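Flolik folding hand trolley: six months in

I have wanted a proper folding trolley for years, ever since my old one (a rusty thing inherited from my aunt, with one wheel that sang) gave up halfway along Kennedy Road with a load of seed potatoes on it. I'd looked at the Bekis, which everybody at the growers' market seems to own, and at a cheaper one from Plakex, and in the end I went for the Flolik because Lorcan Horgan had one in the back of his van and let me push it up and down the yard for ten minutes while he finished his tea. Thank you, Lorcan, and sorry about the gatepost!

It arrived in February, in a flat box, and went together with four bolts and the little spanner they give you. The instructions are all drawings and no words, and drawing three is upside down, I'm fairly sure of it, so do have a good look before you tighten anything. I put the axle on back to front and had to start again, which was my own fault for doing it at the kitchen table with the radio on.

Now, the good things. It folds down very flat, about the thickness of a big atlas, and it lives behind the door of the porch where the old one used to take up half the hall. The maker says it will carry 100 kilos. I've never had that much on it, but I have moved four sacks of compost in one go and it didn't so much as creak. The wheels are 22 centimetres across and filled with air, and that makes a lovely difference on gravel and on the kerb outside the hall, where the old trolley used to stop dead and throw everything forward. The handle is high enough for my brother-in-law, who is very tall, and comes down two notches for me.

What I'm less fond of is the catch. You have to press it with your foot and pull the handle at the same time, and on a cold morning with gloves on it takes me two or three goes. Darragh Gilmartin tells me a drop of oil sorts it out, and it did for a week or so, and then it went stiff again. The foot plate is also a bit on the small side. A single box sits on it nicely, but anything long wants to swing round unless you strap it, and the elastic cord that comes with it is frankly rubbish. I bought a ratchet strap instead and haven't looked back.

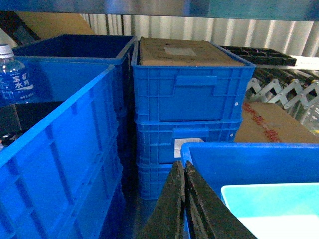
Crates are what I use it for most, apples and squashes in autumn and jam jars the rest of the year, and my advice is to put the heaviest at the bottom and tip the whole lot back before you set off. Three high is my limit. I did try four once, on the slope down to the car park, and spent the rest of the morning picking up Bramleys.

On price, I paid 180 euro, and the Bekis was 40 cheaper when I last looked. If you only shift a few boxes on a smooth floor I'd say save your money and get that one, it's perfectly decent. For rough ground and soft tyres I'd buy the Flolik again, stiff catch and all. Do get a pump while you're at it, as the left tyre on mine wants topping up every month or so and the shop doesn't put one in the box.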